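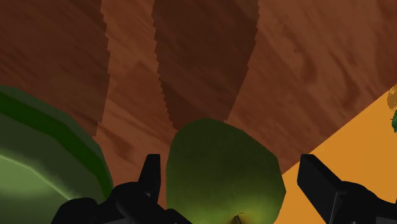

Reddish-brown wood with a swirling grain.

Care of Wooden Tables and Work Surfaces
Household Advice Pages, Larent Residents' Association

The following guidance is provided for residents of furnished apartments and for anyone who looks after a wooden table at home. It was prepared by Nerea Valcárcel and revised in September to include the section on white rings. It applies to dining tables, side tables and desks. Kitchen cutting boards are covered on a separate page.

Before you begin

Find out what finish the table has. Most tables supplied in the Larent buildings have a clear varnish, but older pieces may be oiled or waxed. Place a drop of water on the underside or another hidden spot and leave it for a few minutes. On varnish the drop will sit on the surface. On an oiled top that needs attention it will sink in and leave a darker patch, which should fade as it dries.

If the finish is unknown, treat it as wax and use no water beyond a damp cloth.

Daily cleaning

Wipe crumbs off with a dry cloth first. Follow with a soft cloth wrung out in warm water and a little dish soap, working along the grain. Wipe again with clean water and dry the surface at once. Standing water is the most common cause of damage reported to the office, and it usually begins under a vase or a plant pot.

Do not use the rough side of a sponge, scouring powder, bleach or window cleaner. Spray polishes containing silicone give a quick shine but leave a film that makes later repairs difficult.

Bowls, dishes and serving ware

Check the foot of every bowl before it goes on the table. Unglazed pottery has a rough ring underneath that will scratch varnish the first time it is turned or pushed. Small felt pads may be fixed to pieces that stay out all the time, such as fruit bowls.
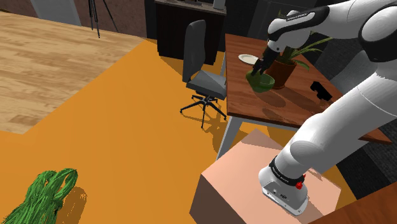
Lift dishes when moving them across the table; sliding is what causes the fine curved scratches seen on so many dining tables. Hot dishes require a thick mat of cork or cloth. A folded paper napkin is not enough for anything straight from the oven.

Fruit should be looked over every day or two. Juice from a soft pear or plum is acidic and will dull the finish if it gets underneath the bowl – wipe it up promptly and dry the spot.

White rings

A white ring is moisture trapped in the finish. Many will fade without treatment if the table is left uncovered overnight in a dry room. If the ring remains, lay a clean cotton cloth over it and pass a warm iron across the cloth for three seconds, with the steam turned off. Lift the cloth, look at the mark, and repeat if needed. Stop if the finish feels soft.

Dark rings are a different matter. They mean that water has reached the wood itself, and the top will need sanding and refinishing. Residents with association furniture should not attempt this and should contact Ezequiel Quintana at the maintenance desk.

Scratches

Light scratches in varnish can be made less visible with a little furniture wax, rubbed in along the grain and buffed after ten minutes. For deeper scratches, use a wax filler stick one shade darker than the wood. A lighter shade tends to show.

Sunlight and heat

Strong sun changes the color of wood over time, and objects left in one place will leave a pale or dark outline. Move bowls, lamps and runners every few weeks. Keep the table well clear of radiators, as dry heat opens the joints and can split the top.
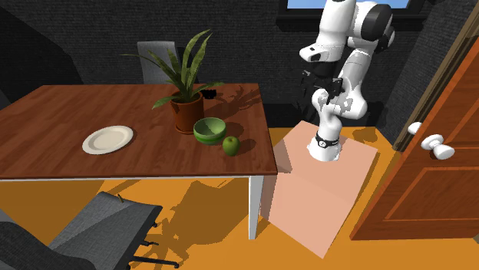
Legs and frames

Metal legs should be wiped with a damp cloth and dried, with attention to the feet, where mop water collects. Check the bolts under the top twice a year and tighten them by hand until firm. Overtightening may strip the threads in the wood. Replace worn foot pads in full sets so that the table stays level.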